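**Can any of these things do chores yet?**

**noteck_fan**
Serious question. My brother-in-law keeps sending me clips of robots folding shirts and says I should stop looking for a part-timer to sort returns at my shop. I have 22 bins and a lot of odd-shaped stuff. Is he right?

**baert77**
No. Keep looking for the part-timer. Shirt clips are mostly sped up, and they start with the shirt flat on the table.

**Sasska**
Depends on the bins. If each one holds a single kind of part, a machine can do it today. We have had one loading trays since April and it runs 13 hours a day. Mixed bins are another matter.

**baert77**
> a machine can do it today

With somebody standing next to it. Ours stopped 15 times in one shift over shrink wrap.

**Sasska**
Then your lighting or your wrap is bad. Ours stops maybe twice a shift.

**karlijn_h**
I don't agree with either of you. Dishes and laundry get all the attention, but picking up is where it goes wrong, at home or in a shop. My list of what still gives trouble:

- bags and anything soft
- clear plastic
- shiny round things
- two items stuck together

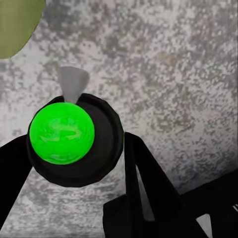
Picking up one loose item off a counter is the chore I would judge them by. It comes before sorting, tidying and putting away, and most of the tests I read are done in simulation first. Even there the shapes are awkward. Take a glossy green ball sitting in a round black cup, with a finger on each side: do you close on the cup or go for the ball? I would want the cup, and I would want it to know that without being told.
Karlijn Hendriks

**baert77**
Simulation doesn't have dust or tape residue in it. Show me 2 weeks in a real stockroom.

**karlijn_h**
Fair, but you don't get to the stockroom without it.

**noteck_fan**
So part-timer it is. Has anyone priced the Balteo arm, for later?

**Sasska**
Ask for a trial with your own bins before you ask for a price.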